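Sandine Garment Rail: Set-up Guide
Section 7. Hanging knitwear and shirts

1. Fit both ends of the rail before loading it.
2. Pass the hanger in through the neckline and raise one shoulder at a time.
3. Draw the cloth over the end of the hanger until the shoulder is held from inside. 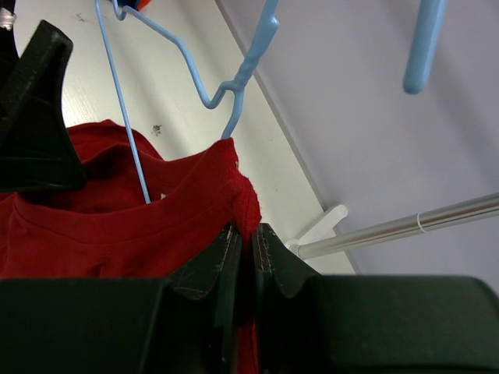 Fig. 11. Red garment on a light blue hanger.

Note: Smooth any folds at the shoulder before letting go.

4. Space the hangers evenly along the rail.

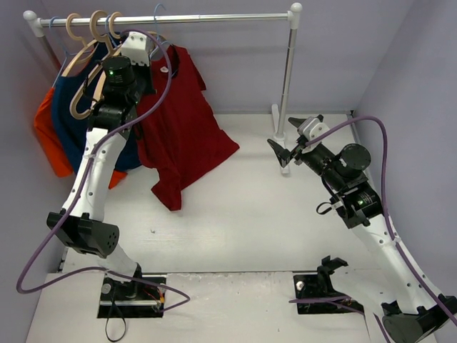 Loads should be shared across the whole width of the rail. Wooden and wire hangers may be used together. Where they are bunched towards the left half, as with the orange, navy and red garments shown, move some of them to the right.

Caution: Do not hang wet garments on the rail. Leave 13 cm clear behind it.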